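4.2 Where the pens go

Pens were the most travelled objects in the study. Of the 664 items logged across the Kiltosby and Plaltthorpe workrooms, 138 were markers, highlighters or ballpoints, and they accounted for more disagreement than everything else put together. Participants who could agree at once on the proper home of a heat gun would argue for most of a coffee break over a felt-tip.

Our protocol asked each workroom to sort its shared supplies into two kinds of container. Large bins were for anything bulky or rarely wanted, and compartment trays were for anything small that got picked up daily. Markers clearly belong to the second group. In practice they were put wherever the hand happened to be when the cap went back on, and the large bin, having the bigger opening, won a good share of them. Thomas and Tagle coded these as "gravity placements" in the first pass. The term was dropped after Cordeiro pointed out that all placements are gravity placements.

Labelling helped less than we had hoped. At Plaltthorpe, bins carried whatever lettering they had arrived with, and people read it as a name. A bin with a word on its side became "the [word] bin" within days, whether or not its contents had any connection to the word, and newcomers asked for it by that name with complete confidence. Bins we had labelled ourselves, in a neat and rather expensive typeface, were known as "the other one".

Cap colour was a better guide. When asked to describe a missing marker, participants gave the colour of the cap first and often gave nothing else, even where the barrel was a different colour and covered in print. Small text on barrels was hardly ever consulted. One participant at Kiltosby had used the same marker since April and was surprised to learn it had writing on it.

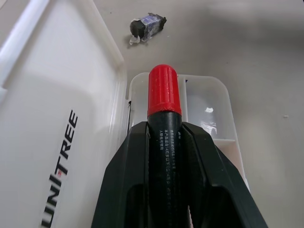
Figure 5. Red-capped marker with a black barrel, held upright beside a large translucent bin marked UNITREE; a clear compartment tray lies behind.

Dividers had an effect we did not plan for. Trays with compartments were kept in order longer than open ones, but only while one compartment stayed free. Once every compartment had an occupant, the next marker was laid across the top of the dividers, and within about 2 weeks the tray was being treated as a shelf. Saranya Thomas suggested leaving one compartment permanently unassigned. Both workrooms took this up and then filled it with batteries.

We return to the batteries in Section 5.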